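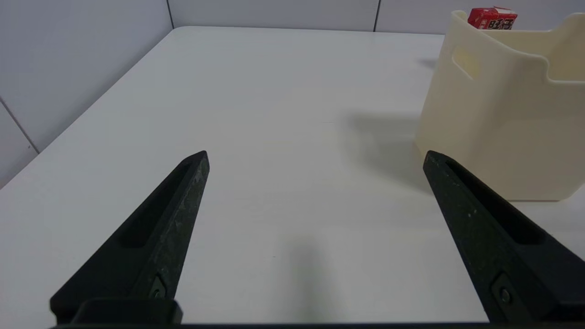
**Gripper lets go of full cans halfway to the bin**

Posted by Manee Wongsuwan

Two-finger electric gripper on a small arm, picking groceries off a white table and putting them in a plastic bin. Boxes are fine. Full drink cans are the trouble. It closes, lifts, and then on the swing over to the bin the can slides down through the fingers and drops. Last night one hit the rim of the bin and split, and I had soda in the cable tray.

Grip force is set to 70 percent. Out of 617 picks in the log, 11 were drops, every one a can. The controller never faulted. It kept going and opened the fingers over the bin with nothing in them. Is this force, speed or something else?
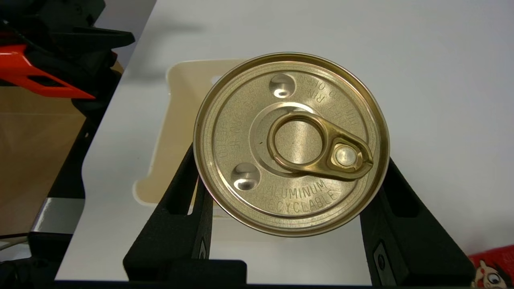
I already tried 75 percent and got the same thing, so I put it back.

**Yupin Boonchu**

Check the pads before you touch the force again. We had this at Rungrueang and the contact faces had gone slick from dust and dried soda. Power the arm down, wipe them with alcohol, let them dry and look for shiny spots. Replace them if they're worn. Then cut the acceleration on the swing, for cans only.

The missing fault is the bigger problem. Read the finger position after the lift and again before the release. If they've closed past the width of the can, stop the arm and raise an alarm. And keep hands out of there while you test. A full can falling on your knuckles hurts.

**skestlow_tom**

just turn it up to 100

**Yupin Boonchu**

Don't do that with thin aluminum. You'll dent them and then they slip worse.

**Manee Wongsuwan**

Pads were filthy. Cleaned them, will add the width check tomorrow and post the numbers.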